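Ticket 688
Product: Stustance account sync (phone app and web)
Category: Sync / missing entries
Priority: Normal
Status: Waiting on customer
Opened: Dec 22, 2022

Customer's description

I keep a log of all my shop hours in Stustance. On the phone I can see every entry up to this morning. On the website the list stops about two weeks back and the totals are wrong because of it. I have signed out and in on the website, same result. I have not touched the phone app because I am afraid of losing what is on there. I need the full list by January for billing. Account is under the shop name, Carkamska.

Support reply 1

Thanks for leaving the phone app alone. Please do not sign out of it or delete it until we say so. Entries that have not been uploaded exist only on the phone, and signing out clears them.

Please send us the following:
App version (Settings, then About, bottom line)
The number next to "Pending" on the Sync page
Whether the Sync page shows a red or gray message
The time zone set on the phone and the time zone set in your web profile

Customer reply

Version is 4.2.1. Pending says 300. Message is gray and says "Waiting for server." Phone is set to automatic time zone. Web profile was set to a different one, I must have picked it wrong when I signed up. I changed it to match. No difference in the list.

Support reply 2

The time zone would not cause missing entries, but it could have put late evening entries on the wrong day, so it is good to have it fixed.

300 is the most the Pending counter will show. The real number is probably higher. The gray message means the app has made a connection but the server has not accepted the batch. We see one rejected batch on our side, repeated every 30 minutes for the last 14 days. It is the same batch each time. One entry in it has a project name the server will not take, and everything behind it is stuck in line.

Please look at the oldest entry on the phone that is missing from the website. Tell us the project name exactly as written, including any spaces or symbols.

Customer reply

Oldest missing one is for project "Jeon / Clodusitz" with the slash. I made that project on the phone when the two jobs got combined. Before that they were separate, and both of those show up fine on the web.

Support reply 3

The slash is the problem. The phone app allows it in a project name and the server does not. This has been passed to the app team as a bug.

Steps to clear it:
1. Turn on airplane mode on the phone.
2. Open Projects, press and hold the project name, choose Rename.
3. Replace the slash with a dash or the word "and". Save.
4. Go to the Sync page and choose Rebuild queue. Do not choose Reset, which deletes pending entries.
5. Turn off airplane mode and plug the phone in. Leave the app open on the Sync page.

The upload may take a while with this many entries. If the counter stays at 300 at first, leave it running.

Customer reply

Did all five steps. Counter sat at 300 for a bit, then started going down. It is at zero now and the website list goes up to today. The weekly total for the first week still looks low by a couple of hours. Going through it against my paper sheets.

Support reply 4

Good. Please check the first week for entries after 10 p.m., as those may have been filed under the next day before the time zone was changed. You can fix them from the website with Edit, then Date. Leaving this ticket open until you confirm the totals. 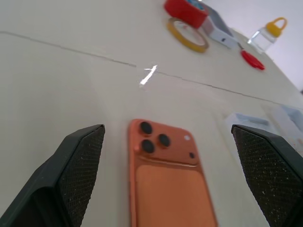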